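Nivex two-finger gripper: review after a season of sorting soft goods

We bought the Nivex for picking mixed soft items off a table: plush toys, clothing, straps, cords, the odd piece of jewelry.

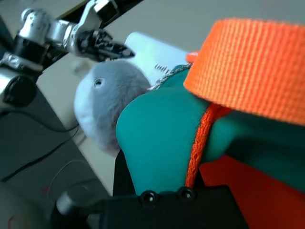

Is the Nivex safe to leave running on mixed items?
With the firmware it ships with, I would keep a person at the stop button. After the update it can be left for short stretches, provided there are no cords or chains in the pile.

I paid for ours in January through Nishimura, the dealer most people in this area use. It came with the fingers, a cable set, the wrist camera bracket and a printed manual of 58 pages. Mounting took an afternoon. The bolt pattern matched our arm and the only thing I had to buy was a longer cable tie kit, as the supplied cable has a stiff jacket and wants to sit low across the work area.

On single items the gripper is good. It picks up plush without crushing it, and it handles stretchy fabric better than the Jaltitz we used before, which tended to pinch a fold and then let go on the way up. The pointed fingertips get under flat things like cards and labels. Force is set in the software and the setting holds from one day to the next. The motor is quiet enough that you can talk next to it.

The trouble is with piles. Anything long and thin, such as a braided cord or a fine chain, can get pulled in between the finger and the first link. When that happens the gripper reads the extra resistance as a good grasp. It reports success, the arm lifts, and whatever is attached to the cord comes along with it.

Our bad one was a webbing strap with a cord on it. The cord went into the left linkage, the arm lifted as normal, and the strap came tight against the edge of the table. The arm kept pulling. The overload limit should have stopped it and did not. Chiharu Yoshida was at the bench and hit the stop. The cord had to be cut out, one finger was bent, and the bracket had turned on its screws. She had been about to reach in and free the cord by hand, and that is the part that bothers me most.

The log showed 292 cycles that day before the fault, all marked as good. I went back through the recordings and found 2 earlier picks where the cord had caught and slipped free. Both were logged as normal grasps with no warning.

I sent the log to Nivex. They answered in four days and said the overload check is paused during the first part of a lift, so that heavy items do not trip it. If the load comes on in that window and stays on, the check uses the higher value as its starting point. The manual does not mention this. The newer firmware shortens the pause and adds a fixed upper limit. You have to ask for it. Replacement fingers were sent free, but we paid for the bracket.

Since the update we have had one snag, on a thin chain, and the arm stopped by itself. The gripper stayed closed after the stop, so you still need to release it from the software before touching anything. There is no manual release on the body. The Grerkeck has a small lever for this and I would like to see the same on the Nivex.

Other complaints are minor. Lint from plush collects around the finger joints and needs to be brushed out every few days. The black caps on the bracket work loose. The status light is on the underside where you cannot see it with the arm down.

What we do now: cords and chains are taken out of the pile by hand before a run, the lift speed is set to the lowest step, and hands stay off the table until the software shows the gripper as released.

Rating: 2 out of 5 as shipped. With the new firmware I would give it one point more.

Reviewed 24 March 2019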